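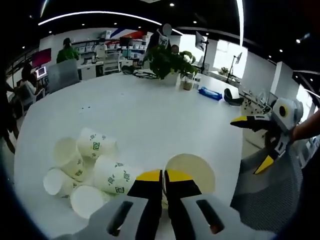
Paper cups on the big table in the second-floor meeting room.

Paper Cups and Shared Tables: Frequently Asked Questions
Updated Wednesday, December 29, 2021

Where do I find clean cups?
In the tall cabinet next to the sink, second shelf. They come in sleeves. Open one sleeve at a time and keep the rest sealed so dust stays out.

How should cups be stacked?
Upside down, one over the other, with the base facing up. Please keep stacks to 16 cups or fewer. Taller ones lean and end up on the floor.

Can I put a loose cup back in the stack?
Only if you took it straight from the sleeve and it hasn't been used. If you don't know where a cup has been, throw it out.

Do the cups go in with the paper recycling?
No. They have a thin lining that our hauler, Tundton, does not accept with paper. Use the gray bin by the door. Cardboard sleeves are fine in the paper bin — flatten them first.

Are the cups safe for hot drinks?
Yes, for coffee and tea. They are single-wall, so use two if the drink is very hot. Do not put them in the microwave.

Can we get a different size?
We order one size from Flummont, 7 ounces. For an event that needs something larger, write to Do-yoon Ban at least 11 days ahead.

Who clears the table?
Whoever used it last. Pick up any cups, empty them in the sink, and wipe the table down, edges included. Crumbs and small specks show up quickly on a white top.

Can I move the plant?
You can slide it over if you need the space. Put it back near the middle when you are done. It gets watered on Mondays, so there is no need to pour leftover water into the pot.

What should I do if we run out?
Check the lower shelf first, where the spare carton is kept. If that is empty too, leave a note on the cabinet door. The next delivery is due in January.

Can I bring my own mug?
Yes, and we would like it if more people did. There are hooks above the sink. Mugs left in the sink over the weekend are moved to the box underneath it.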